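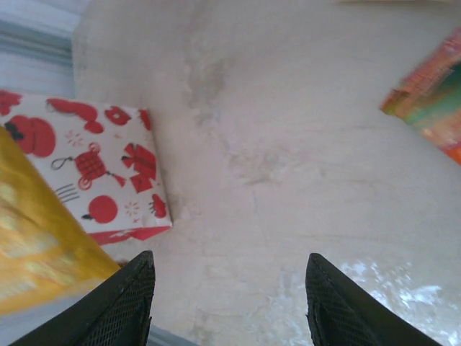
Grey streaks and smudges on a pale surface.

The case against the cleaning subscription
By Åsmund Rustad

My sister-in-law gave us a starter kit from Clirkico in January. It came with a 500 mL spray bottle, a cloth, and a tin of tablets you drop into tap water to make your own kitchen cleaner. I used it for a few months. The bench got as clean as it had been before, and some of the older marks stayed where they were, as they always have.

I have no quarrel with the tablet. Shipping water around the country in plastic bottles is a silly way to do business, and if a tablet gets rid of some of that, good. My quarrel is with what came after it. Inside the lid was a card telling me I was already enrolled in a refill plan at $37 a quarter, with the first one free, and that I could "pause my journey" whenever I liked.

I don't want to be on a journey with a kitchen spray. I want to run out of it, notice, and buy some more.

The pitch for these plans is always convenience, so it's worth asking what the inconvenience was. Cleaner is sold at the supermarket, the hardware store, the chemist and half the servos between here and Deltport. It keeps for years under the sink. If you do run out, dish soap and warm water will get you through to the weekend with no harm done. I've tried to think of a household product less in need of a delivery schedule, and the best I can come up with is salt.

What the schedule does very well is lose touch with how much you use. Our second delivery turned up when we still had most of the first. By the third I had a drawer of the stuff. I looked up the plan for larger homes, which sends 144 tablets a year. That's a bottle made up every two or three days. You would have to be cleaning a small hospital.

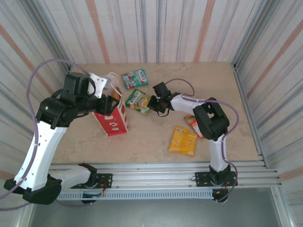

The same thinking has crept into everything that used to be a plain purchase. Razors went first, then coffee, then socks. Jorkitz will send you a box of snacks every month, picked by a quiz that asks whether you are a "bold" or a "mellow" person. A friend of mine signed up because the first box was 50 per cent off and then spent most of a year working through flavours of puffed chickpea she hadn't asked for. She kept meaning to cancel. It was one more thing to do, and the boxes weren't dear enough on their own to make her angry.

I suspect that's where the price gets set. Too low to fight over, high enough to add up.

People who like these plans tell me I'm being unfair, and they have a point in places. If you can't easily get to a shop, regular deliveries are a real help. Some people with small kids would happily pay extra to think about one less thing, and I remember that feeling well enough. A few companies do it decently too. Amaral, where we get dog food, sends an email a week ahead asking if we want the bag, and if we don't answer, it doesn't come. The dog also eats the same amount every day, which can't be said for how often I wipe down a stove.

But most of them are set up the other way, with silence counted as a yes. To get out of the cleaning plan I had to log in to an account I'd never made, reset a password I'd never chosen, and click past three screens offering me a smaller tin, a lavender tin and a month off. The last button said "No thanks, I don't care about waste."

I clicked it. I care about waste quite a bit, and I had a drawer full of tablets to prove it.

If regulators want something simple to start with, make leaving take the same number of clicks as joining. In our case that would have been none, so I'd settle for one. Meanwhile we have enough kitchen cleaner to last until the dog is old, and anyone on our street who wants a tin can knock.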